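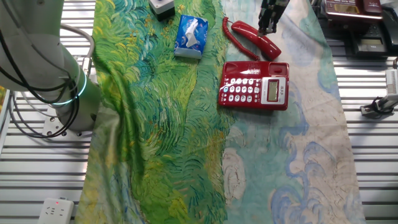
The Broseck bench, with the gripper over the red handset.

Wanted: people to pick up a telephone, the hard way

Broseck is looking for 31 participants to help us compare two controllers for a robot arm. The task is one that most adults mastered before kindergarten. You will lift a corded telephone handset, put it back on its base, and press some buttons. You will do all of this with two metal fingers and your dignity.

The controllers are called Drilley and Clalach. Drilley is a handheld grip that follows your wrist. Clalach is a desk unit with two sticks and a great many opinions about how fast you should be moving. Our engineers have split into camps over which is better, and we would like to settle it with data before the lunch table has to be divided too.

What you will do

You will get a short practice period with each controller, then a set of trials with both. The order is drawn at random. A typical set includes:

Lifting the handset off the base
Holding it clear of the cloth for a slow count of five
Returning it to the cradle, right way up
Pressing a key you have been given, and only that key

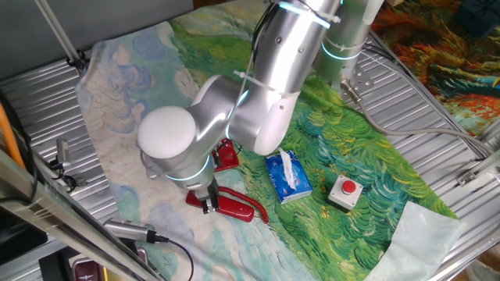
Handset in the grip. The tissue box is a separate task.

After each set you fill out a form about effort, frustration and how much you trusted the arm. Please be blunt. The last round produced 173 forms, and a surprising number of them said "fine."

Sessions last 90 minutes with a break in the middle. Coffee is provided and we make no claims for it.
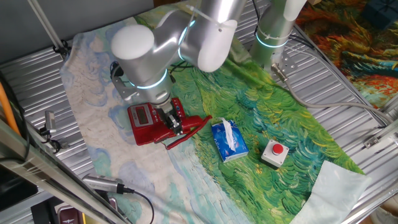
We score time, dropped objects, and how often the cord gets caught on something it shouldn't. We don't score you. A bad run is as useful to us as a good one, and some of the staff runs have been very useful indeed. The software caps the arm's speed, a staff member stays at the table throughout, and you will be shown how to stop everything before you are shown how to start it.

Who can take part

You should be 21 or older, with normal or corrected vision and comfortable use of both hands. Left-handed people are especially welcome – we have far too few. You don't need any experience with robots. Gamers may apply, but should know that the phone has no respawn point.

We can't take current Broseck employees, their housemates, or anyone who has already worked with either controller.

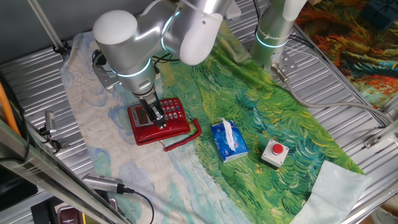 Pay and practical details

You receive $30 per session, paid at the end of the session whether or not the handset ever made it home. Most people will be asked for one session. A few will be invited back in July to try the same tasks with a different set of fingertips.

Sessions start at 9:30 a.m. and 2 p.m. in the Sutcliffe Building, second floor. The elevator works. Parking behind the building is free, and the entrance is on the side with the bike racks.

How to apply

Fill out the sign-up form at the front desk of the Sutcliffe Building or ask for it to be mailed to you. Tell us which hand you write with and which start time suits you. We will confirm your slot by phone, dialed by a person.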